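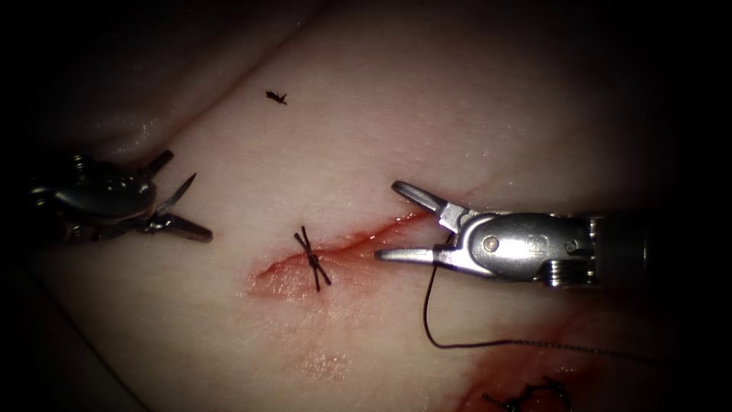 Drullbridge Surgical Skills Center
Users' Meeting — Minutes
Held 2018-11-16, Lower Seminar Room

Chair: Ans Brouwer
Present: Center manager; residency coordinator; nursing education lead; stores and purchasing; library representative; resident representative; Plodargate site lead (by phone)
Apologies: Anesthesia teaching lead; facilities

1. Minutes of the last meeting

Accepted with one correction. Under item 5, "evening access for students" should read "evening access for residents." Students still need a member of staff in the building.

2. Matters arising

Door closer on the wet lab: replaced. The door still slams if the corridor window is open. Center manager to raise it with facilities again.

Lockers: the keys held over from July have been returned except for one. The lock on that locker will be changed and the contents kept at the front desk until the end of term.

Lost property: the box was cleared. Loupes and one pair of prescription glasses were kept back and are with the center manager.

3. Basic suturing course

The residency coordinator reported that the course is full at 60 places and there is a waiting list. Most of those waiting are from family medicine and the emergency department. The meeting talked over whether to add an extra session or make the existing groups larger. The nursing education lead was against larger groups. In the fall the tables at the back of the room could not hear the instructor, and several people said so on their feedback forms.

Agreed to add a session in the new year if enough instructors can be found. The residency coordinator will write to last year's chief residents first.

The order of teaching was also discussed. At present knot tying comes in the afternoon, after instrument handling. The resident representative said people arrive at the knots tired and would do better with them in the morning. The Plodargate site lead said they had moved knots to the morning last year and had kept it that way. Drullbridge will try the same order for the next group and compare notes.

Homework packs: these go out a week before the course. Some were returned unopened. No change for now, but the cover letter will be rewritten to say plainly that the first hour assumes the reader has done the exercises.

4. Practice materials

Stores and purchasing gave an update on the Coppens order. The delivery was short and the remainder is expected before the holidays. The invoice was for the full amount and has been sent back.

There was a long discussion on the reuse of practice pads. Some instructors throw them out after one session, others keep them until they fall apart. The center manager would like one rule for everyone. Points made:

Pads with cuts on one face only can be turned over and used again for beginners.
Pads that have been used with stage blood should be rinsed the same day and laid flat. They stain, and the stain does not matter for practice, but they should not go back in the clean drawer.
Exam sessions should always have new pads.

The above was agreed as the rule. Center manager to put it on a card inside the cupboard door.

Expired suture from the operating rooms: the box outside recovery is filling up with things that are no use to us, including opened packets and loose needles. The nursing education lead will speak to the charge nurses about the needles today. This is not to wait for the next meeting.

5. Room booking

The Mitinis calendar has been in use since July. It works well for single bookings. Repeat bookings are a problem — if one date is changed, the whole series moves. The library representative has had the same trouble with the group study rooms and now enters each date by hand. It was suggested that we do likewise until the supplier has fixed it.

Late cancellations were raised. Two departments in particular hold the wet lab for whole afternoons and do not come. The chair will write to both. A fee was suggested and not supported.

Bookings for the spring open after the holidays. Courses with outside participants get first choice, as before.

6. Fees for outside participants

The present fee is $175 per person for the full day, lunch included. The Plodargate site lead asked whether it should go up, as catering costs have risen. The chair preferred to hold it for another year and look at the lunch order instead, a good deal of which is left over. Agreed. Residency coordinator to ask for dietary needs on the sign-up form, which should cut down on the waste.

Refunds: full refund up to six days before the course, none after that unless the place can be filled. This is already our practice but is not written on the form. It will be added.

7. Plodargate

The site lead reported that the new sinks are in and the floor is finished. The room can be used for teaching, but there is no storage yet and everything has to be carried up from the basement. The elevator is shared with the kitchen and is not available at meal times. Six stools are on loan from Drullbridge and will stay there until the furniture comes.

Parking for instructors going between the sites is still not settled. The chair has asked for temporary permits and has had no answer.

8. Library loans

The library representative asked that textbooks borrowed for courses be returned to the desk and not left in the seminar room. The anatomy atlas is missing again. Anyone who has it is asked to bring it back, no questions asked.

9. Any other business

The kettle in the staff kitchen has been condemned. A new one has been ordered.

The resident representative finishes at the end of term and was thanked. A replacement will be named by the residents.

10. Next meeting

Date to be circulated by the chair. Items for the agenda to the center manager, please, a week ahead.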